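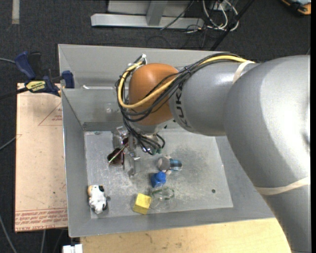
Red cup-shaped object lying on its side in a gray metal bin.

From: Ankica Petek
To: Totard Residents and Tenants list
Subject: Re: Sorting rules for the shared waste room

Dear members,

Thank you to Ms. Hegazy for her message, which is quoted in part.

> Hala Hegazy wrote:
> The January notice says that cups and drinking straws must no longer
> go in with the bottles. Our floor has always put them together. Could
> the office confirm what is now required, and whether the 15 dollar
> charge for mixed bags applies to small tenants as well?

The office confirms the following. Under the new contract with Wirketti, bottles and jars remain in the first group. Cups, straws, stirrers and food trays are to be placed in the general group, regardless of the material printed on the base. Lids should be removed from bottles and may be left in the same bag.

The charge applies to all units, including those on the ground floor. It will not be applied to any bag collected before the end of February. A unit that receives a charge in error may write to Esperanza Paredes at the front office, giving the unit number and the collection date.

Several members have also asked about cardboard. Boxes must be flattened and tied - loose sheets will be left behind by the crew. Large deliveries should be reported to the office by 2 p.m. on the day before collection, so that an extra cart can be ordered.

Keys to the waste room are available from room 111. Tenants who still hold the old brass key are asked to return it when they collect the new one.

A printed copy of the rules will be placed in each mailbox. Copies in Spanish may be requested from the front office.

Sincerely,

Ankica Petek
Building Services, Totard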